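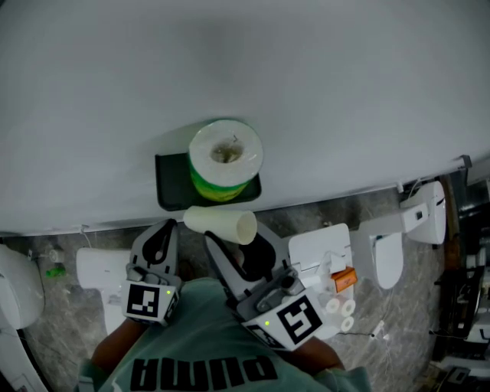

Nukum Tank-Top Tray, Small, Dark Green
Product review, Washroom Fittings series
Prepared by Henok Woldegiorgis for the Charvát Guesthouse Group

Summary
The Nukum Tank-Top Tray is a shallow rectangular tray intended to hold a spare roll of toilet paper on the lid of a toilet tank. It was reviewed over 23 weeks in guest bathrooms at the Skoltovov property. The tray is recommended for bathrooms with a flat tank lid and no storage within reach of the seat. It is not recommended for rounded lids or for rooms in which the tank is enclosed.

Background
Before the review, spare rolls were kept in the cupboard under the sink. Guests regularly called the front desk to ask for paper when a full roll was less than an arm's length from the door. Housekeeping staff had begun leaving the spare directly on the tank, where it picked up moisture from the lid and had to be thrown out. The group purchased 90 trays from Drillivance, the regional distributor, and placed one in each standard room.

Fit and stability
The small tray holds one standard roll upright, with space beside it for an empty tube or a wrapped bar of soap. Four rubber feet are supplied in a separate bag and must be attached by hand. On smooth ceramic lids the tray remained in place during ordinary use, including flushing. On the older lids in the east wing, which slope toward the front, it moved forward over several days and had to be pushed back at each cleaning.

Staff found that the roll is best stored with its printed band left on. The band keeps the outer sheets from unwinding and shows guests that the roll has not been used. Jumbo rolls overhang the short sides of the tray and should be kept elsewhere.

Cleaning
The raised rim keeps the base of the roll clear of water on the lid, although it also collects dust in the corners. A damp cloth is sufficient for daily cleaning. The manufacturer permits hand washing at up to 20 minutes of soaking. Bleach products left a pale mark on two trays, and staff have been instructed to use mild soap only.

The tray must be lifted off before the tank is opened for service. Maintenance staff asked that this be added to the room checklist, together with a reminder to collect empty tubes for paper recycling.

Appearance
The dark green finish stands out clearly against white fixtures. Most guests who commented found it pleasant. A small number would have preferred white, which Nukum does not offer in this size.

Results
The front desk recorded 1157 requests for supplies of all kinds during the review period. Requests for toilet paper fell noticeably after the second week and stayed low through November, when occupancy was highest.

Rating: four out of five. One point has been withheld for the loose rubber feet, several of which came off during washing. Replacement feet may be ordered from Drillivance under the same account number as the trays.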